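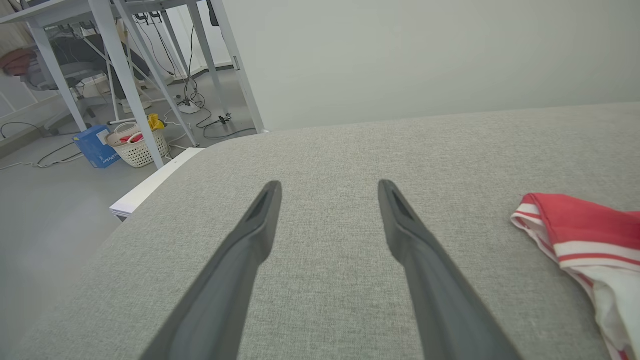 The member attending for Younis asked that it be recorded at the outset that the acoustic problem in the reading room had been raised twice before, and that the response on both occasions had dealt with the ceiling only. The chair agreed that this would be minuted ahead of the numbered items.

Minutes of the Reading Room Refurbishment Group
Held on 10th June in the upper meeting room

Present: Chair; Secretary; Estates; Library Services; one representative each from Sketeck and Younis.
Apologies: Tornano.

1. Minutes of the previous meeting
Agreed, subject to one correction. Under item 4, "absorption" should read "insulation".

2. Matters arising
2.1 The door closer on the east side has been adjusted. Closed.
2.2 The quotation for secondary glazing is still outstanding. Estates to chase.

3. Acoustic report
3.1 Sketeck presented the survey. Reverberation in the middle of the room is above the target in the brief. The main reflecting surfaces are the long plaster wall and the floor.
3.2 Library Services asked whether readings had been taken with the room occupied. Sketeck confirmed that all readings were taken with it unoccupied and that a correction had been applied.
3.3 Younis queried the correction, which assumes 45 readers. Library Services considered this high for weekday mornings. Sketeck to reissue the table with a lower figure alongside.
3.4 Two options were discussed: wall panels at 100 mm depth, or thinner panels over a larger area. Estates noted that the deeper panel would foul the existing trunking. The second option was preferred, subject to cost.

4. Flooring
4.1 Carpet tile was agreed in principle for the central aisle. The border is to remain as it is.
4.2 Samples from Indance were passed round. The darker of the two was preferred for wear. Fire certificates to be supplied before any order is placed.
4.3 Lead time is about 16 working days from order.

5. Programme
5.1 Estates proposed closing the room for 3 weeks. Library Services objected to a full closure and asked for the work to be phased by bay.
5.2 Younis advised that phasing would lengthen the work and require temporary screens. Both programmes to be priced.
5.3 Tornano had commented in writing that lighting must be isolated before panel fixing begins. Noted.

6. Actions
Estates: glazing quotation; trunking drawing to Sketeck.
Sketeck: revised occupancy table.
Younis: prices for phased and unphased working.
Library Services: morning reader numbers; fire certificates from Indance.

7. Any other business
The clock above the issue desk is running slow. Estates to attend.

8. Next meeting
Date to be circulated by the Secretary once the prices are in.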